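Minutes of the meeting on cleaning and waste in the shared workroom
Wednesday, December 7, 2022
Place: Chala house, ground floor
Chair: Ilari Halonen
Present: members from Sotent and Hullitz. Fukano sent apologies and a written comment, which was read under item 2.

1. Minutes of the previous meeting
The minutes from October were accepted with one correction. The price of the paper roll was written without tax. The correct cost is to be added by Hullitz.

2. Table cleaning
The chair reminded the members that the tables are left in different condition by different groups. Small pieces of sponge were found on the floor near the door, and also in the sink. The meeting discussed if every table should have its own brush and dustpan, or if one set in the cupboard is enough. Sotent was in favor of one set for each table. It was also proposed that brown paper is laid on the white tables before any cutting of sponge begins, and that the pieces are swept up from the paper with the hand brush and the dustpan before the paper is folded.

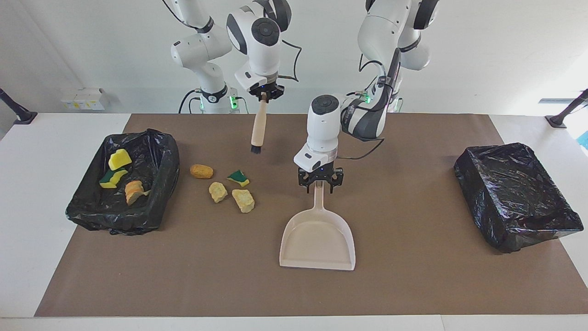 Fukano's comment was that paper is good for dry pieces but it tears quickly when the sponge has been in water, and for this work they would prefer a mat that can be wiped. They also asked that the brushes are not used for wet dirt, as the bristles keep the smell for a long time.

The chair answered that both can be kept in the room. Hullitz asked who pays for the mats. After some discussion it was agreed that the cost is shared equally.

Decided: To buy 3 sets of hand brush and dustpan. Paper stays in use for dry work. Mats will be bought after prices are compared.
Responsible: Hullitz.

3. Garbage bags
The present bags are almost finished. Sotent informed that a box of 200 black bags can be ordered together with the next paper delivery, and that the delivery is then free of charge. The members had no objection.

It was noted that fruit peels and used sponges often go into the same bag. The meeting did not find this a problem, if the bag is closed and taken out on the same evening. Hullitz pointed out that peels were left over a weekend in October and there were flies. The rim of the bag should be folded outward when the bag is in use, so that it stays open on the table.

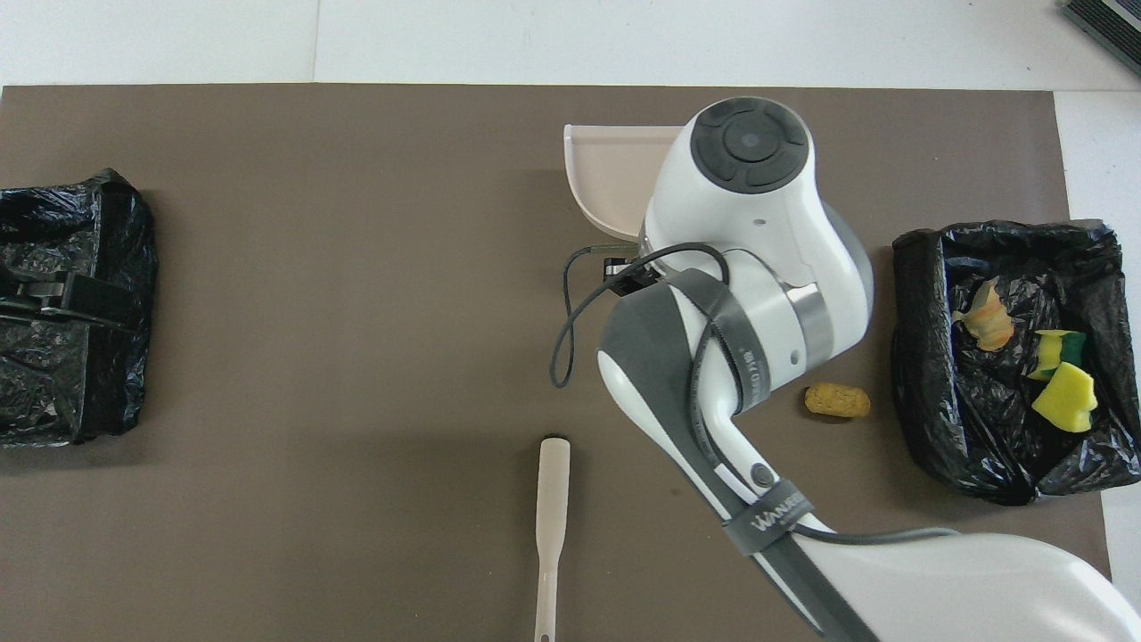 Item 3: open bag with a peel and sponges, second black bag on the left of the mat.

Decided: To order one box. Bags with food waste are taken out by the last group of the day. A note about this will be put on the cupboard door.
Responsible: Sotent (order), Ilari Halonen (note).

4. Other matters
The key of the cupboard is still missing. Hullitz will ask for 2 new keys from the house office. The hot water in the sink was reported again, and no answer has come yet.

5. Next meeting
The date will be sent by e-mail. Fukano is asked to bring the mat they use, so that the members can see the size.

The chair closed the meeting.
Minutes checked by Ilari Halonen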